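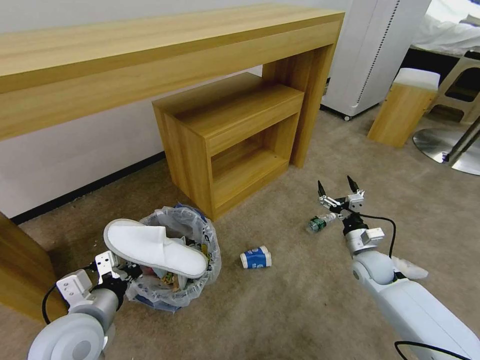 **Pelenis two-arm floor kit, rev 3**

In stock again, small batch. Built up in the Jakar shared workshop, packed on the same bench. $919 for the pair, grippers included. Base and computer are yours to sort out.

What you get:

- 2 arms, left and right, white housings, joints pre-greased
- 2 two-finger grippers, black fingers, linkages assembled
- wrist cables, cut long on purpose
- mounting plates and a bag of screws (there are spares, keep them)
- Funport breakout board + ribbon

Not in the box: power supply, cameras, the thing it all bolts to.

**What it's for**

Picking stuff up off floors. Started as a tidy-up robot for a spare room and never really left that job. Slippers, cups, bottles, wrappers, into a lined wastebasket. Carpet is fine. Low pile is better. We haven't tried shag and don't want to.

**Build notes, read before you bolt anything down**

Shoulder height first. Everybody sets it too high, then the gripper can't get to the carpet without the elbow hitting something. Mount low, run the full reach by hand with the power off, *then* tighten.

Leave the cable loop at the wrist. It looks messy. Zip tie it flat and you'll pull the connector out the first time the wrist turns all the way over, ask how we know.

Finger closing force is set in the config file, default 5. Turn it down for paper cups. Bottles want more. Thin flat paper is the hard one, come in from the side and grab an end, don't try to pinch the middle from above.

Keep the other gripper near the bin rim if you can. Liners sag and fold in, and then you're dropping things behind the bag insted of in it.
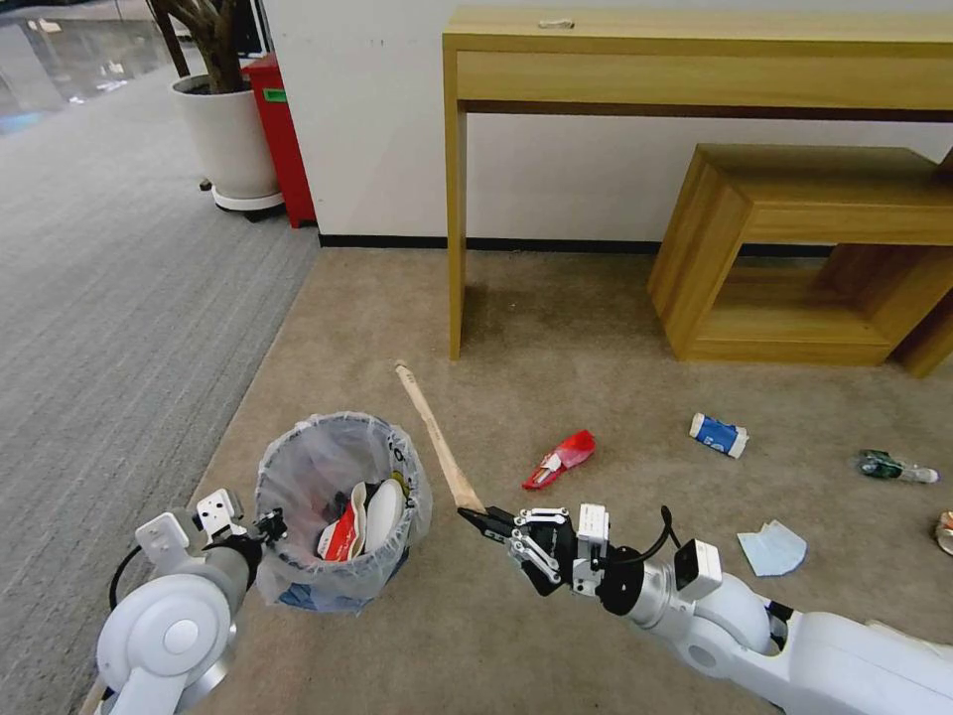 A buyer wrote in to say the rev 2 fingers were fine on bottles but kept skating over flat wrappers, and would the new ones fit the old linkage. Yes, same two screws. Swap both fingers on a gripper together or it closes crooked. Finger sets sold seperately, see the parts page.

**Software**

Arumugam driver, works out of the box with the Funport board. Older boards need the jumper moved. Joint limits ship conservative, open them up slowly.

**Shipping**

Orders in now go out in March. Arms ship folded, don't force the elbow, there's a lock pin with a red tag on it. Pull that first.

Page updated Sunday, February 12, 2023.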